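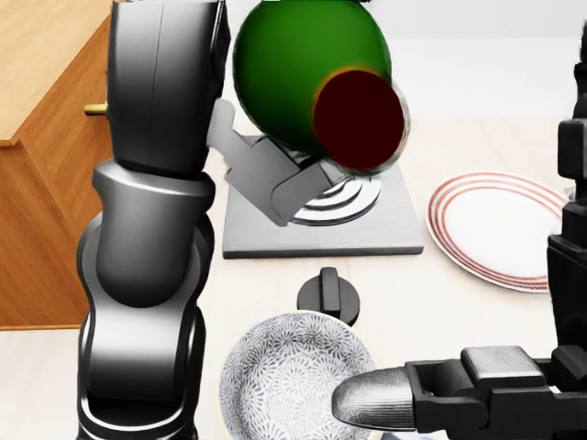
Session 4 – when the target is wrong
Notes for Preltell lab group, Sang Trình

Bring last week's sheet. We start from the fault in the simulated tabletop task, two arms, small dish on the tray.

What went wrong: the left arm reached for a goal pose left over from the previous episode. Reset put the objects back but didnt clear the goal. Arm did exactly as told. Gripper closed in the wrong place, planner reported success.

Logged 8 times in 100 runs. All 8 after an early stop – never after a normal finish. That was the clue, and Sang Ung spotted it from the log, not the video.

Why it matters on real arms
- a stale goal can lie inside the other arm's reach
- the success flag only compared gripper to goal, never gripper to dish
- force limit in sim was set high, so contact went unnoticed

Fixes to compare
1. Clear goal on every reset, early stop included.
2. Stamp each goal with its episode number, refuse old ones.
3. Check the dish pose before closing. Slower, adds over 4 ms per cycle.

1 alone is not enough. Think what happens if the reset message is lost.

For next time: draw the fault tree, top event "gripper closes away from object". Half a page, by hand is fine. Mark wich branches a human at the stop button could catch in time and which they couldnt.

Reading: the Clerno handout, section on interlocks. Skip the maths.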